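Kitchen layout, part 4. Ghassan Sfeir asked why I stopped using the upper cabinets. Short version: everything used daily should be reachable without opening a door.

Plates go vertical in a slatted wood rack. Stacked plates take up less surface, but you lift the top ones to reach the bottom one. In a rack, any plate comes out first.

Rack spacing matters more than rack size. The Jorno I had before was too tight for raised rims. The Soltero is wider and the plates lean, which I can live with.

Mugs hang on a tree. Footprint is one small square. Limit it to 2 mugs if the base is light – more than that and it tips when you unhook from one side.

Corn and anything else that sweats goes in open wicker, never in a closed box. Two ears, side by side, not piled.

Toaster oven stays at the end of the counter near the outlet. Leave space behind it for the cord.

Plates, mugs, corn, oven:
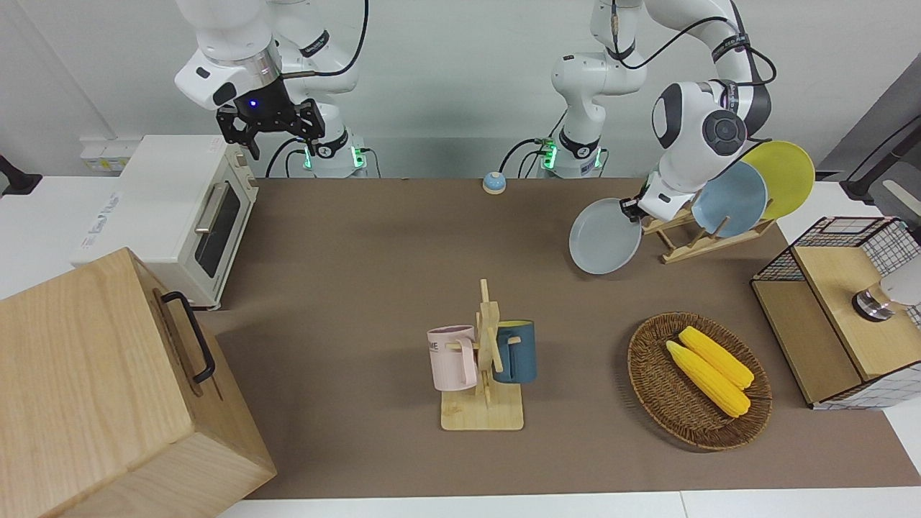
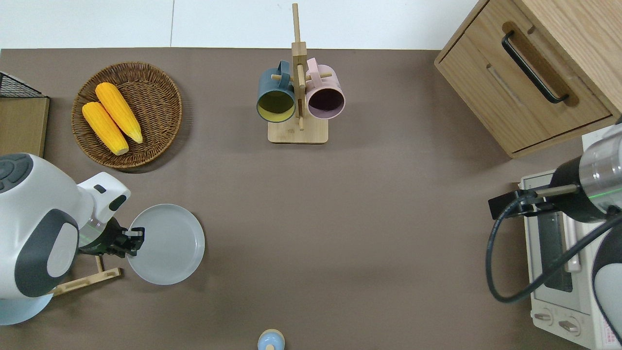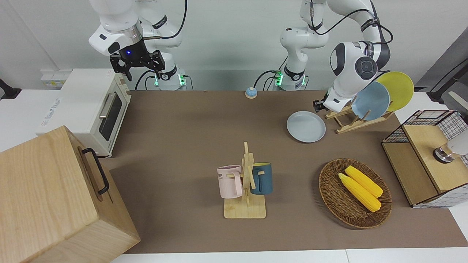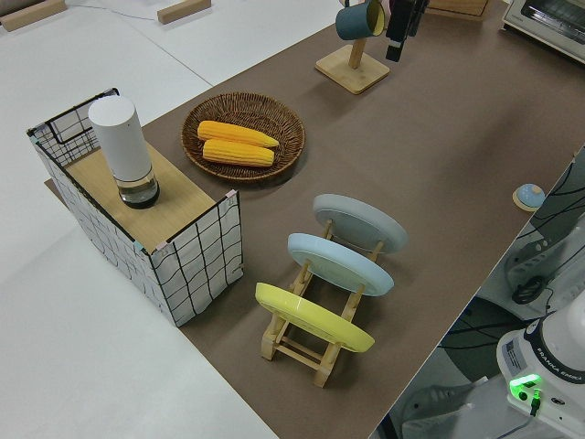 Elias Hattar wants to know about counter depth. Mine is 70 cm. At 60 I would drop the basket and keep the rack.

Next up is drawers. I measured the Nasrallah inserts in January and they lose roughly 4 cm of usable width to the side walls. Numbers once I find the notebook.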